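What Do People Write When They Are Mad at a Business?
A project report on online complaint pages
Consumer Studies, Premstead College

When our group picked this topic in April, I thought we would spend a few weeks reading rants. We did read a lot of rants, and I loved it! Complaint pages are full of small stories, and once you start sorting them you see the same ones again and again.

How we did it
We collected 700 complaints from two review sites, Stolar and Stekero. All of them were about small service businesses: tax preparers, movers, phone repair shops, dog groomers. We left out anything shorter than a sentence (there was a lot of "NEVER AGAIN!!!") and anything posted twice. Then each of us read the whole set and gave every complaint one main label. When we disagreed, we talked it over until we had a label we could all live with.

We started with 5 labels: price, quality, lateness, rudeness, and no reply. By the end we had 19. Price had to be split up, for one thing, because a high price and a surprise fee make people angry in very different ways. People who thought a price was high mostly grumbled and moved on. People who found a fee on the bill that was never mentioned wrote paragraphs — long ones, with dates and capital letters.

What we found
The label that surprised me most was no reply. So many writers said they could have lived with the original mistake. A customer of a moving company called Bermúdez had a table scratched, and the table gets one line. The other eleven lines are about phone calls. 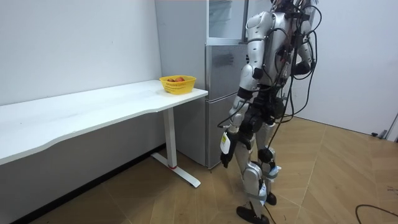 We also looked at whether the business answered in public. Short answers that named the problem often got a second, calmer post from the customer. Copied-and-pasted answers did the opposite, and a few people pasted them back with comments (my favorite part of the whole project).

What we would change
One label per complaint was too strict. A late, rude accountant who also overcharged had to go somewhere, and wherever we put him we lost something. Next time I'd allow three labels. I'd also love a bigger set, maybe 3,000 complaints, with some from paper letters, if any office still keeps them.

We never contacted the businesses, so we only have the customers' side. Some of these stories must sound very different from behind the counter, and a follow-up project could start there.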